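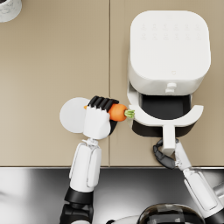

Did anyone else follow the Visbridge row over that councillor's post about the late mayor? I've been hooked! I had the livestream going in the kitchen, next to a white air fryer with rounded corners, and burnt my lunch. Can a council suspend someone for a nasty post?
Rosário Neves

Great thing to ask! Ours can't throw anyone out, only censure them or take them off panels. Fadton did that in July after 881 people signed a petition, and the debate was brilliant, 70 speakers wanted a go.
Frade

no idea but 400 comments under it and most were worse than the post!!
Sultine

Last updated: 2/22/18

Related
Who can sign a council petition?
Fadton censure vote: how it works
Can I film a public meeting?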